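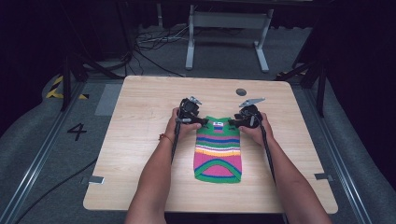

The Faltstead dog jumper is a machine-knitted pullover for small and medium dogs, made by Ellholm in four sizes. It goes on over the head and covers the chest, shoulders and back. The rainbow version has a green band near one end, then stripes of blue, white, yellow, orange and pink, with a magenta section inside a rounded green and blue hem. A plain grey version is cut to the same pattern.

Sizing
Measure back length from the base of the neck to the root of the tail, with the dog standing. If the dog falls between two sizes, order the larger. Chest girth takes priority over back length on deep-chested breeds.

Yarn
Acrylic and wool blend, spun by Esfahani. The neck and leg openings are ribbed.

Care
Wash at 20 degrees on a wool cycle. Do not tumble dry. Pull to shape while damp and dry flat on a towel. Colours may bleed slightly in the first wash.

Ordering
Stock code 101, followed by the size letter. Grey is back in stock in November. Trade orders go through Pirulis and are packed in cartons of 17. Unworn jumpers can be returned with the tag attached.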